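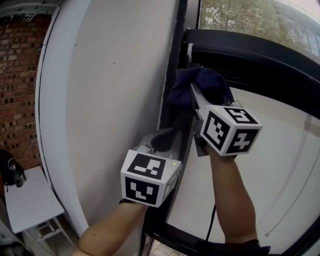
Fall window day is coming up at Tudmont, and I've been asked to write down how I do mine, which is flattering and also a little funny given how long I ignored them. When I moved in I thought washing windows meant walking around with blue spray and half a roll of paper towels. I did that for years! And every year the first low sun in October would come through and show me every single swipe.

So, cloths. I use old T-shirts now, and the darker the better. Navy, black, that charcoal gray that everybody's gym shirts end up being. Dark cloths show you the dust you've picked up, and they don't look disgusting forever after one go at a sill. The shirts have to be properly old, though (a new one just pushes water around and leaves fuzz), and please skip the fabric softener when you wash them. I ruined a whole stack in February that way and couldn't figure out for a week why the kitchen glass had a greasy rainbow on it.

I do the frames before the glass. I know plenty of you go the other way and we've had this argument in the laundry room already, but if you do the glass first, all the gray stuff from the uprights drips right down your nice clean pane. Black frames are the worst for this. People assume black hides dirt, and it hides some kinds, sure, but pollen and plaster dust sit on it like powdered sugar. I go over them dry, top to bottom, with the cloth bunched up in my hand so there's a soft lump I can press into the corner where the upright meets the glass. Then a second pass with the cloth barely damp. Barely! Wring it until you think you're done, and then wring it again.

For the glass itself I've gone through everything. Vinegar works fine but the whole place smells like a pickle jar until dinner. The Yupanqui concentrate that the hardware store on the corner carries is what I use at the moment, one capful to a bucket, and the bottle lasts forever. I also tried the Diteter foam because it was on sale, and I'm sorry, I know it has its fans on the third floor, but I spent more time wiping off the foam than I would have spent on the dirt. If anybody wants the rest of the can it's on the shelf by the mailboxes.

A few odds and ends that took me way too long to learn:

- Pick a cloudy morning. Sun dries the water before you can get to it and you'll be chasing streaks until lunch.
- Wipe the inside up and down and the outside side to side. Then when you see a streak you know which side it's on.
- Do the tracks with an old toothbrush and a vacuum hose before any water goes near them, or you'll be making mud.
- Long sleeves get wet. Push them up past the elbow, or wear something you don't care about.
- Take everything off the sill. Everything. I have lost two African violets and a very nice mug.

Now, the tall ones. Those of us with the big windows know that the top foot or so is where good intentions go to die. I'm not tall and I don't love ladders, so I bought the Jorent step stool, the one rated for 300 pounds, with the wide top step, and it's been great. It folds flat enough to go behind my bathroom door. I'm happy to lend it out if you bring it back the same day (knock at 21, and if I'm not in, try again after supper). Please don't stand on your dining chairs. I've done it and I have the chipped seat to prove it.

While you've got the bucket out, have a look at your walls near the windows too. White paint collects little dark specks, and I always figured mine were in the paint for good. Some were! But a good half came off with the same damp cloth and no soap at all. Go gently on rounded edges and corners, the paint is thinner there and it'll come up shiny if you scrub. And if you have any exposed brick, leave it dry. I use the brush attachment on the vacuum, lowest setting, and that's all it ever gets from me. Water on old brick just moves the dust deeper in, and you'll have a tide mark by evening.

About the building supplies: there's $481 left in the fix-up fund, and a few of us would like to spend a little of it on two decent squeegees with long handles that could live in the hall closet. I've gone back and forth on squeegees myself. They're wonderful on a wide plain pane and kind of a nuisance when there's an upright every couple of feet, which is most of what we've got. Still, I'd use one for the stairwell, where nobody can reach the upper glass with a T-shirt no matter how good the stool is. Leave a note in the suggestion jar if you have a feeling about it either way.

Window day itself is Saturday, 29 September 2018, starting at 9 in the front hall. Come down with a bucket and whatever rags you have, and I'll bring a bag of extra shirts, already cut up and already washed the right way. We'll do the shared windows first and then everybody can go home and do their own while they're still in the mood. I'm making coffee and there'll be 3 kinds of muffins, one of them without nuts. If it rains we'll do the insides and leave the outsides for another weekend.

Oh, and whoever borrowed my good toothbrush, the track one with the green handle, I'd love to have it back before then!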